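Cremefarbene Steinzeugteller: graue Streifen vom Besteck, kriegt man die wieder weg?

Forum > Haushalt > Geschirr & Küche

tellerwurm_77
Hallo zusammen,
ich hab mir im November ein Steinzeug-Set von Vastari gegönnt, cremefarben, matt glasiert, 11 Teile. Hat mich mit Versand 649 Kronen gekostet (wir wohnen in Malmö), also kein Vermögen, aber ich hänge dran. Jetzt haben vor allem die flachen Teller lauter feine graue Striche, genau da, wo man mit dem Messer schneidet. Spülmaschine bringt nichts, Spüli und Schwamm auch nicht. Mein Mann meint, das seien Kratzer und ich soll mich damit abfinden. Mit dem Fingernagel spüre ich aber gar nichts! 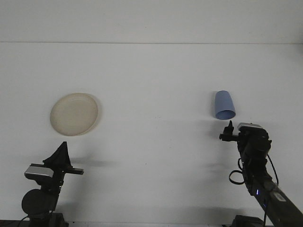 Die Schüsseln sehen übrigens noch aus wie neu, da kommt ja auch nur der Löffel rein. Das Besteck ist ein älteres von Grilo, Edelstahl, nichts Besonderes. Kann es daran liegen? Und darf ich bei matter Glasur überhaupt mit Scheuermilch ran? Auf dem Beipackzettel stand nur »spülmaschinengeeignet«, sonst kein Wort.
Danke schon mal und liebe Grüße!

Oisín Tully
Hallo Tellerwurm,
wenn du nichts spürst, sind das mit ziemlicher Sicherheit keine Kratzer, das ist Metallabrieb. Der Stahl vom Messer ist weicher als die Glasur und bleibt darauf hängen wie Bleistift auf Papier. Auf matten Glasuren passiert das viel schneller als auf glänzenden, die sind mikroskopisch rauer. Hatte ich bei meinen auch, und zwar nach nicht mal einem Vierteljahr — ich war stinksauer und hab erst mal dem Verkäufer geschrieben (kam nie was zurück).

So mache ich das inzwischen:

1. Teller ganz normal spülen, damit kein Fett mehr drauf ist. Auf einem Fettfilm rutscht die Paste nur herum.

2. Einen Teelöffel Zitronensäure oder Natron mit ein paar Tropfen Wasser anrühren, bis es ein Brei ist. Bitte nur eins von beiden, zusammen schäumt es lustig und hebt sich gegenseitig auf. Ich nehme Natron. Ceranfeldreiniger geht auch und ist ehrlich gesagt bequemer, ich hab den von Ploson unter der Spüle stehen.

3. Erst an der Unterseite oder ganz am Rand testen und trocknen lassen. Bei manchen matten Glasuren bleibt sonst eine glänzende Stelle, und die kriegst du nie wieder matt.

4. Mit einem feuchten weichen Tuch kreisen, wenig Druck, lieber 9 Minuten gemütlich als zwei mit Gewalt. Keinen Topfkratzer und keinen Schmutzradierer!

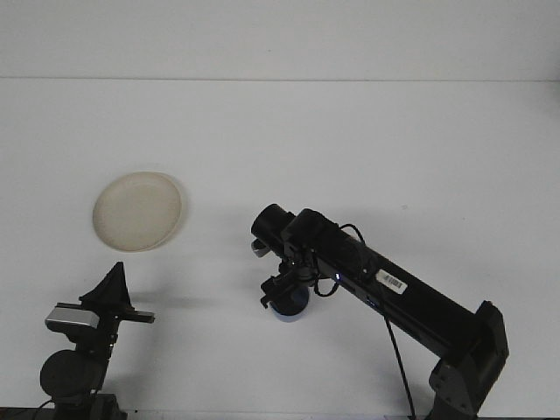
5. Gründlich abspülen, abtrocknen, bei Tageslicht anschauen. Hartnäckige Striche brauchen eine zweite Runde.

Wiederkommen werden sie leider, bei uns ist das eine Sache für zweimal im Jahr. Steakmesser benutze ich auf den Tellern gar nicht mehr, und beim Stapeln lege ich Küchenpapier dazwischen.

kaffeesatz
Scheuermilch geht schon, mach ich seit Jahren. Hab aber glänzendes Geschirr von Verschueren, bei matt keine Ahnung.

tellerwurm_77
Danke euch! Hab's gleich mit Natron am Rand probiert, sieht gut aus, glänzt nicht. Am Wochenende kommen die anderen Teller dran — und das Küchenpapier hab ich schon dazwischengelegt. Mein Mann behauptet jetzt natürlich, er hätte von Anfang an auf Abrieb getippt.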